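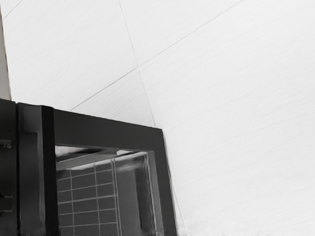
Viera Brabec thought we ought to have gone in March, when the lambs are out and the dairy is at its busiest, and I dare say she was right, but the Starnitz cheese house only opens its doors to visitors in summer and so summer it was.

We were met in the yard by Vlastimil Doležal, who has a voice made for large rooms and used all of it. He took us first through the milk reception (hairnets for everyone, very fetching) and then down a long flight of steps to the ripening cellar, and oh, the smell down there -- mushrooms and butter and old stone. There were 2,504 wheels on the shelves that morning according to the slate by the door, and each one is turned and rubbed with brine by hand. I had a go at turning one myself and can report that they are a good deal heavier than they look.

Tasting was upstairs afterwards, with rye bread and pickled plums. Kofi Aryee preferred the young cheese, mild and a bit squeaky, but I kept going back to the one they call Pešek, which had been down in the cellar for 20 months and tasted almost of toffee. I bought far too much of it and my coat still smells.

The bus goes from Oscombe and drops you at the bottom of the lane. Do wear flat shoes, as the steps are steep.

Posted July 6, 2010 | Contact | Back to top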